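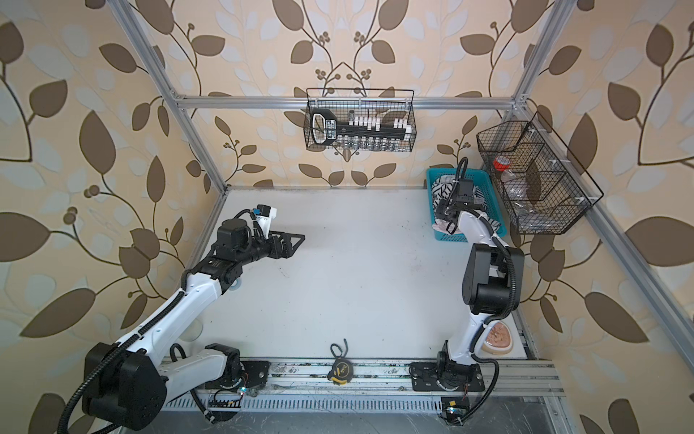

Figure 1. Brown leaf wallpaper with stems and berries.

Our report looks at how people in Fomden choose patterns for their homes, and why leaves and berries keep coming back into favour. It began as a chat over lunch about grandparents' sitting rooms – everybody seemed to remember at least one wall covered in foliage – and it grew into a whole term's work, which we enjoyed far more than we expected to.

We started in October with the pattern books at the Llanos library, which holds 256 samples, many of them still with their old price slips tucked in the back. Of these, 17 had no plants on them at all. The rest ran from tiny sprigs to great sprawling vines, and we spent several happy afternoons arguing over what ought to count as a leaf.

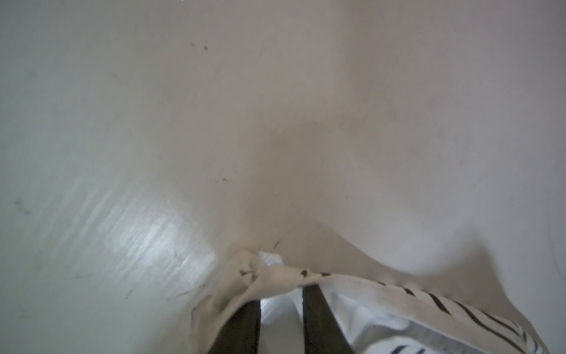

Next came the interviews. We spoke to 15 households on the Molteck estate and asked each of them when they had last decorated, who had picked the pattern and whether they still liked it. Most people were very kind and gave us tea, and a few let us see the older layers behind a cupboard or a loose skirting board. Brown and cream came up again and again among the older residents, while younger families mostly preferred plain paint and told us they would be nervous of matching a large repeat at the corners.

One weakness is that all our households are on a single estate, so we can't say much about the rest of the town. If we had another term we would visit the Caltetti flats as well, and we would ask about curtains, which people kept bringing up whether we asked or not.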